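Posted 12/04/2023 by Atallah
Print this post | E-mail this post

I was not sure I would go to the listening evening in Ullton this time. It was a wet Wednesday, the bus takes 20 stops from my street, and the subject was field recordings of harvest songs, which I thought I already knew well enough. But I went, and I am still thinking of it, so I want to write some notes before I forget.

For readers who are new on this blog: the evenings are organized by the people of Wurwood, a very small record label that puts out old folk music and things near to it. They rent the upstairs room of the Baron, which was a cinema and is now mostly a bar. You pay at the door, you sit on a chair that is not comfortable, and for two hours you listen to music together with strangers. Between the sides there is talk. I like the talk almost as much as the music.

The first half was given to tapes made in farm kitchens. The singers are not professional and you can hear this, in a good way. One woman stops in the second verse, says something to a child, and starts again from exactly the same note. A person in front of me laughed, and then we all listened much more carefully. I have heard this song on three different albums, with guitar, with strings and one time with a full band, and in all of them it is a sad song. On the tape it is nearly cheerful. She sings it quickly, like a person who has other work to do.

I wrote in November that I have become tired of the word "authentic" when people talk about folk music, and I have not changed my mind. These tapes were also a kind of performance. Somebody came with a heavy machine, put a microphone on the table, and asked for the old songs, so the singers gave the old songs and kept for themselves the dance hits they surely also knew. The speaker from the label said this very openly, and I was glad of it.

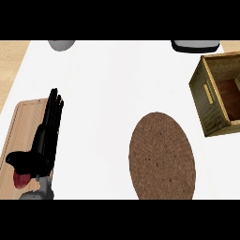 Computer rendering: an open wooden crate on a white table.

After the break we had the part I was waiting for, the folk rock. I came to this music late and from the wrong direction. In my country we did not have these records in the shops, and I first knew the songs from cassettes that my cousin copied, without any titles. For years I called them by numbers. So when the speaker played a long electric version of a harvest song, with the drums coming in only after the fourth verse, I knew every second of it, and I learned its name that same evening. It was a strange feeling, a little like finding out the surname of an old neighbor.

There was some discussion of whether the drums spoil it. One man was very strongly against drums. I think he is wrong, but he explained it well: the singer on the old tape makes the lines longer or shorter as she likes, and the drummer does not allow this. I listened again at home with this in my head and it is true, the last line of each verse is squeezed a little. I still prefer it with the drums.

Now some practical matters. Wurwood will put the kitchen tapes on a double LP, in an edition of 747 copies. I asked why such a number and the answer was that this is what the budget paid for. Their last one had 978 copies and is sold out, so please do not wait too long if you want it. The notes are long and printed in a size that I can read without glasses, which I appreciate. The catalog now also has an index of songs, 884 titles, and you can search it by first line. This is very useful for people like me who know the beginning of everything and the title of nothing. I lost a full Sunday to it already.

One small complaint – the heating in the upstairs room. I kept my coat on for both halves, and so did the people on my row. If you go, take a sweater, and maybe a cushion.

The next evening will be about songs of the sea, and there will be a film also, a short one without sound, with a fiddle player in the room. I have already asked to leave work early that day. If some reader knows where I can find the words of the harvest song as it is on the kitchen tape, with the extra verse about the miller, please write to me. I can catch only half of it, and my dictionary does not help with the rest.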